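OK, a thread on our student robot club project, because people keep asking why I smell like fabric softener.

There are 3 of us on the folding team this semester. The goal by October is one blanket, folded in half, then in half again, by an arm that has never met a blanket before. Sounds easy! I also thought it sounded easy!

First job is showing the thing how people do it. So we take turns with the hand-held gripper and fold, and fold, and unfold, and fold. Every run gets saved. We're at 294 good ones and I can hear the trigger squeak in my sleep.

Mojtaba Ghorbani is our best folder by a mile. He does this slow little wrist turn at the corners and his runs come out so clean. Mine look like I'm fighting a raccoon – I'm working on it.

The blue blanket is my least favorite. Fleece grabs onto itself, so you pinch one end and pull and the whole thing goes long and ropey on you. Then you have to decide if you shake it out or start over from the pinch. (I vote shake. Mojtaba votes start over. We have argued about this through two entire pizzas.)
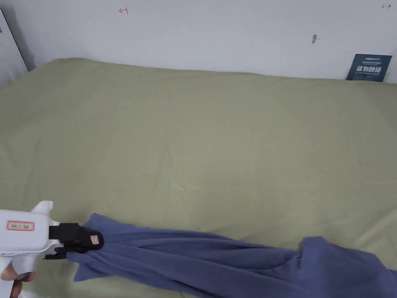

Filed under: Club Projects

Blue fleecy cloth on the green cover, bunched up like a giant shoelace, gripper on the left end. We keep the twisted ones in the set, by the way. Our team name is Loltau and our one rule is that messy starts count.

Last year's group only saved the neat starts and their model froze up any time the cloth had a twist in it. I read all 25 pages of their report on the bus. Great report, very sad ending.

Target is 774 runs before we train for real. If you're in the club and you have a free hour after 4 pm, come fold! You don't need to know any code. You need a thumb and some patience.

Next up is a towel, which Mojtaba swears is easier. We'll see. I'll post the first training results in this thread when we have them – good or ugly.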